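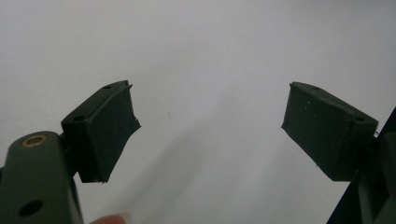
Onni Pesonen repaints rooms for a living, and for the past four years most of those rooms have been white. He works alone out of a rented unit behind the Indholm lumber yard, and when we spoke in July he was between two jobs, a dentist's waiting room and the upstairs of a house on the same street.

"People think white is the easy one," he said. "They want to do it themselves over a weekend. Then they call me on Monday."

The trouble, according to Pesonen, is mostly in the finish. He uses a flat white on nearly every wall and keeps anything with a shine for doors and trim. A flat paint hides small dents and old patches. The price for that is cleaning, as a flat wall will mark if you scrub it hard.

"I tell them that before I open the can. If you have a dog that leans on the wall, we talk about it. Some people go up one step, to an eggshell. Most of them stay with flat and keep a little jar of the paint for later."

The Sánchez house, the one he was about to start, has 2,310 square feet of wall to cover. The owners asked for one white all the way through, including the hallway, where the old color was a deep red. Pesonen priced the job at $3,935 with materials. He puts two coats of primer over red and lets each one sit overnight.

"You can see red through one coat of anything. I don't care what it says on the label."

I asked how he picks the white. He doesn't, he said. He paints three boards, each a couple of feet across, and leaves them with the customer for a few days. They are supposed to carry the boards around the house, morning and evening, and lean them against different walls.

"A white board by the window is one color and the same board behind the couch is gray. It's the same paint. They call me up and say I gave them two different boards. So I go over and put them side by side."

Shadows come up a lot when he talks. Before he signs off on a room he turns off the ceiling light and holds a work lamp close to the wall, so that every ridge and roller line stands out. He marks the bad spots in pencil, sands them, and goes over the wall again. At the dentist's this took a full day that he had not planned for. The plaster had been patched by someone in a hurry, and he ended up skimming a whole wall.

"I lost $300 on that wall," he said. "The guy offered to split it. I said no, I should have looked with the lamp before I gave him a number."

His tools are ordinary. He buys his rollers from Rodus and washes them until they go stiff. The brushes are older – two of them came from the man who trained him, at a company called Arnora that has since closed. He started there sweeping floors and wasn't allowed to paint anything but closets for the first year.

"Closets are good practice. You're in there with the door half shut, no room for your elbows, and you have to cut in all the corners. I still like doing them."

He is booked through the fall and doesn't plan to hire. He tried it once, with a helper who was fast and left drips on the baseboards, and they parted on good terms after a month. The Sánchez job should take him nine days if the primer dries the way it should. After that he has a stairwell, also white.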